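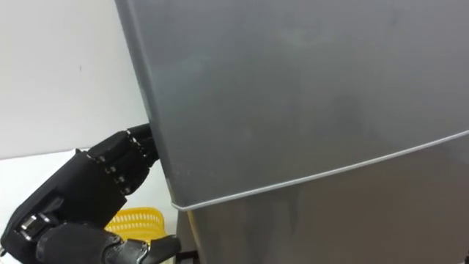 Kaisu Koskela

A two-door refrigerator is a domestic cold cabinet divided into two separate compartments, each closed by its own door. In the most common arrangement the doors are placed one above the other. The upper and lower compartments are kept at different temperatures, one for fresh food and one for frozen food. Which of them is on top varies by maker and by market.

Doors

Each door consists of an outer skin, an inner liner and a layer of foam between the two. The outer skin is usually painted or coated steel. Grey and silver finishes with a matt or brushed surface are widely sold; they reflect light in soft patches and show finger marks less readily than gloss white, though greasy marks remain visible at a low angle.

The hinges are fitted on one side and can often be moved to the other. Many models have no projecting handle. The door is then opened by its free edge, either through a recess in the side or at the gap between the two doors. Pulling close to the hinge takes more force than pulling at the free edge.

Gasket

The gasket is a flexible strip fixed around the inner face of the door. It contains a magnetic core which draws it against the cabinet. On some models the strip is lighter in colour than the doors and can be seen as a pale line between the compartments. A gasket that has hardened or split lets in room air, and frost or condensation forms near the leak. It is cleaned with warm water and a little washing-up liquid, then dried. On the Testelell 324, a cabinet with a total volume of 324 litres, the gasket is pushed into a groove and can be replaced without tools.

Capacity

Two-door cabinets for small households begin at 200 litres. The Gendarell range ends at 538 litres, of which the frozen compartment takes some 100.

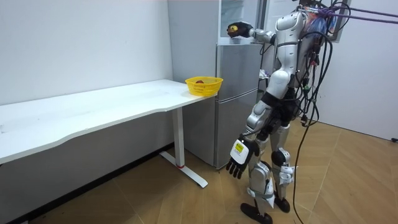 Hiu-tung Peng

Position in the room

The cabinet stands on a level, firm floor. On parquet, a spread load is preferred, and flat pads may be placed under the feet to prevent dents. The front feet are adjustable and are commonly set slightly high so that the doors fall shut. Space is left at the back and above for warm air to escape, as stated in the maker's instructions.

A desk or worktop may stand near the refrigerator if the doors can still open far enough for the shelves and drawers to be drawn out. A surface close by is useful for setting down food during loading. With a height-adjustable desk, clearance is checked at both the lowest and the highest setting.

Storage of fruit

Apples keep longest in the fresh food compartment, normally in the drawer. Peaches are left at room temperature until ripe and moved to the cold afterwards. Both are stored unwashed, and bruised fruit is removed. Apples give off ethylene, which hastens the yellowing of leafy vegetables, and are therefore kept in a separate drawer where there is one.

See also: Chest freezer; Door seal; Larder; Hetard hinge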